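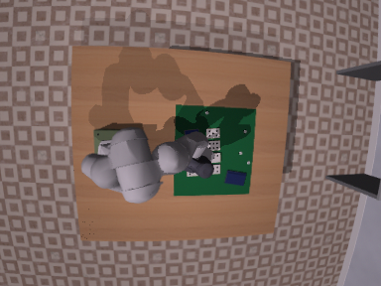 Re: [floor-list] The arm and the packing bench

Posted 4/25/23 to the Plurkura floor list

> I've read the Rolix plan twice and I still can't tell what the
> 14 of us on the bench will be doing once the arm is laying out
> cards for the Skulleo sets. Are we loading it? Watching it? I
> don't mind learning something new, but I'd like to know what it is.

Thank you for writing this, and I'm sorry it took me so long to get back to you – I wanted to sit through the simulation runs at the Teoh office first, and then of course one thing led to another.

You'd be loading it and checking after it, as far as I understand the plan. The arm does the reaching and the laying out on the green mat, over and over, which my own shoulder won't miss one bit! The bench keeps the final check, the boxing and the odd orders, and those odd orders are where most of our headaches come from anyway (remember the batch of 2773 with the wrong inserts?). Two people per shift would be trained to stop the arm and restart it, and I've asked for that training to be on paid time and open to everybody, including the folks on evenings.
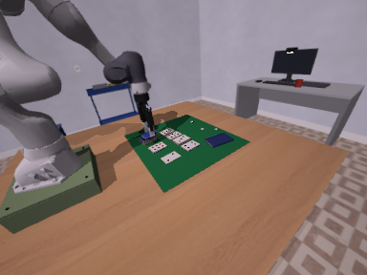
Simulation view: gripper at the blue deck, cards on the mat.

What I don't like is the target of 1000 sets a shift. The arm may manage it, but somebody has to check every one of those sets, and I've said so in writing. I haven't had an answer. Hours are supposed to stay as they are until July, and after that it's vague, so please keep asking – it carries more weight when it comes from several of us.

If you'd like to see the runs yourself, write to me off list and I'll gladly go along with you. Bring your questions about the mat height too, I forgot to ask.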